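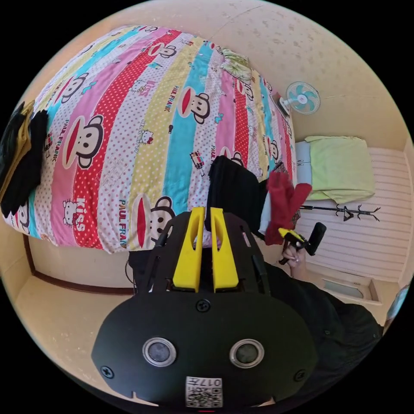

Trikstead, 12/09/2019 – Rinaldi has added a bedroom furnishing package to its rental refit program. The package, sold under the name Rudo, covers bedding, wall-mounted ventilation and clothing storage for rooms shared by two sleepers.

Rudo is supplied in three configurations. Each is specified for a room with one large bed and one narrower bed. Comforters, blankets and pillows are ordered separately, and tenants may keep their own printed or striped bedding. Small wall fans are fixed above mattress height and angled down toward the sleeping area, which leaves the floor clear between the beds.

"Most complaints we logged in shared bedrooms concerned clothes left on the bed," said Bernardo Moreira, product manager at Rinaldi. "The rack and hook layout was revised with that in mind."

Wall paneling is limited to the lower section of the wall. The upper section stays painted and can be recoated without removing the panels. Installation takes two days per room, including drying time for the paint.

Over three months of trial use in Tonholm, fixings were inspected at the end of each month. Salvador Lobo, who supervised the installation work, said the hook spacing was widened after the first inspection – heavier coats had been overlapping.

Orders open in December through the Rinaldi office in Trikstead.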